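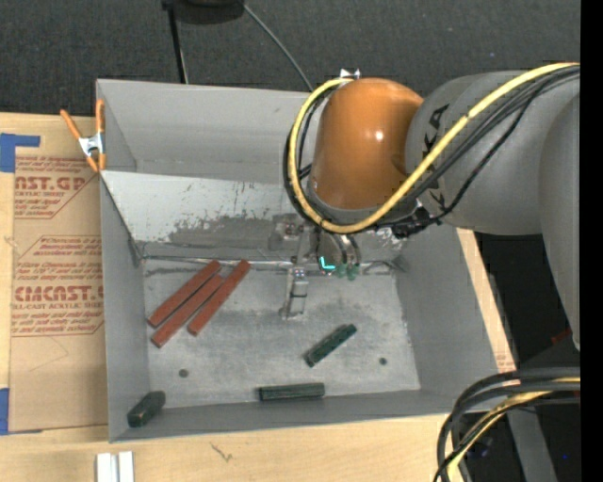

Grey metal bin on the bench, scuffed along the lower part of the sloping panel.

Lavell Airfield - Terminal and Apron Walk-Round
Monthly check, July 24, 2023
Walked by: Colette Gilbert
Read and signed off: Didier Vidal

1. Windsock and pole - PASS
New sock is up and it looks fantastic! You can read it from the far end of the car park.

2. Apron surface, stands 1 to 4 - PASS WITH COMMENT
Swept and clear. Small crack beside stand 3, 18 cm long, no loose edges. Marked with paint so we can measure it again next month.

3. Tie-down rings - PASS
All 44 pulled and checked. Great work by the Hamel crew, who greased the lot on the weekend.

4. Fire extinguishers - FAIL (one unit)
The one by the Zistero fuel pump is reading low. Tagged out, spare hung in its place.

5. Boarding stairs - PASS
Brakes hold, treads grippy, handrails solid. The fresh yellow on the step edges is a huge improvement (thank you, whoever picked that colour).

6. Passenger gate and fence - PASS WITH COMMENT
Latch sticks a bit. Walked all 200 metres of fence, no gaps.

7. Drister baggage scale - PASS
Test weight read true three times running.

8. Terminal lighting - PASS WITH COMMENT
Two tubes out over the check-in counter. Departures side is lovely and bright.

9. First aid kit - PASS
Full and in date.

To do before next walk: recharge extinguisher, replace tubes, oil gate latch - Colette has the key.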